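Setting Up a Kitchen Counter Task in the Plarau Simulation Kit
Getting Started, Part 2

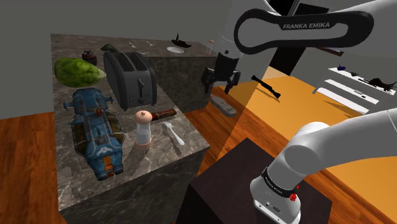
A Franka Emika arm with its gripper open beside the marble counter in a Plarau kitchen room.

This page explains how to prepare and run a first pick-up task with the Plarau kit. Users should complete the installation steps in Part 1 before they begin.

Step 1. Load the room
Open the Rooms panel and select a kitchen layout. The arm is placed on its block automatically. Allow up to 60 seconds for the first load.

Step 2. Choose a target
Select one item on the counter from the object list. Small upright items, such as a shaker, are recommended for a first attempt. The toaster may be left in place as an obstacle. Flat utensils call for a lower approach and are covered in Part 3.

Step 3. Set the starting pose
Move the arm until the gripper points down and is clear of the counter edge. Open both fingers fully, then press Save Pose. Every trial will begin from this position.

Step 4. Check the surroundings
Rooms are filled from the Varnance object library, and items may be placed on the floor as well as on the counter. To remove an item, select it and press Clear. To keep the same layout for later trials, record the room seed — 1929 is the default — in the task file.

Step 5. Run the trial
Press Start and let the arm complete its motion. If the gripper touches the counter, the trial stops and the contact is written to the log. Raise the approach height by 2 centimeters and run the trial again.

License holders may send task files to Verena Gisler at the Plarau support desk for review. Requests received by noon on Wednesday are answered the same week.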